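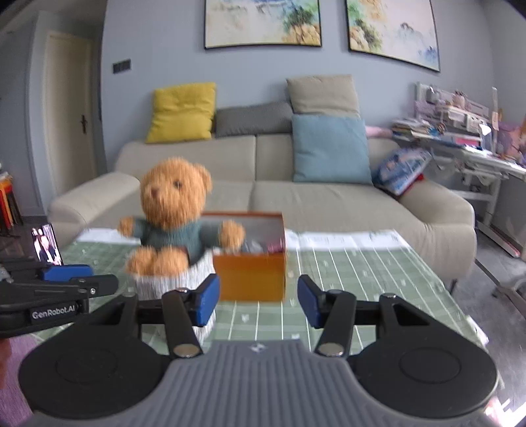
4.2 Housing, canteen, creche: what the firm paid for and what it got back

The Grillthorpe works had 363 people on the books when Lirnum took over the site. Mostly assembly and packing, a small dye room, one office. Pay was close to the local norm and stayed there. What changed was everything round the pay – rents, meals, childcare, the bus. This section takes those in turn, with the bus left to 4.3.

Housing first. Lirnum bought the Belmonte terraces from the old owners and let them to staff at a fixed rent, reviewed every May. Waiting list from the start. Length of service counted for most, then number of children. Single workers did badly under this and said so in the interviews, often at length. Several had moved out to Jirier and were travelling in. The firm's own papers treat the list as fair and settled. Our interviews do not bear that out, and we would not lean on the papers alone for this point.

Repairs were the other sore spot. Under the old owners tenants did their own and kept quiet. Under Lirnum there was a form, and the form went to the works office, so a leaking roof ended up in the same tray as a sick note. Some tenants liked this (someone to shout at). Others felt that complaining about the house would be held against them on the shop floor. We found no case where it was. The worry was real enough to show up in both rounds of interviews all the same.

The canteen is simpler. Hot meal, low price, open to families on Friday evenings. Costs were met out of a welfare fund which the firm topped up each year, 2931 in the first year of accounts we have, in local currency and not adjusted. Later years are patchy. Two ledgers missing, one water damaged. We have not tried to fill the gaps and the totals in Table 3 should be read with that in mind.

Use of the canteen was high among packing staff and low in the dye room, where breaks fell at a different time. Small thing, but it came up again and again. Dye room workers paid into the fund like everybody else. Moving their break by half an hour was asked for twice and turned down both times, on grounds of output. No figures given for the output.

Creche. Opened second, closed first. Places for under fives, mornings only, and mornings only was no use to anyone on the late shift. Women on lates went on using neighbours and grandmothers, as they had before. Those on earlies spoke very warmly of it – it is the one scheme that drew almost no complaints from the people who could get at it. When it closed there was a petition with 600 names, wich is more than the whole workforce, so the town must have signed too. We take this as the best single sign that the welfare schemes had by then become a town matter and not just a works one.

On the shop floor itself less changed. Small items were still put in open-topped boxes and the line layout was left alone. Older staff described the work as the same work.

So, a mixed picture. Staff turnover fell, but it had been falling already, and we cannot seperate the two trends with the records we have. Tenants stayed longer than non-tenants. That could be loyalty, could be the rent. Probably the rent in most cases. Interviewees were split and a fair few gave both answers in the same sitting.

Figure 2. Open-topped box, orange-brown with a slightly darker rim, small items inside.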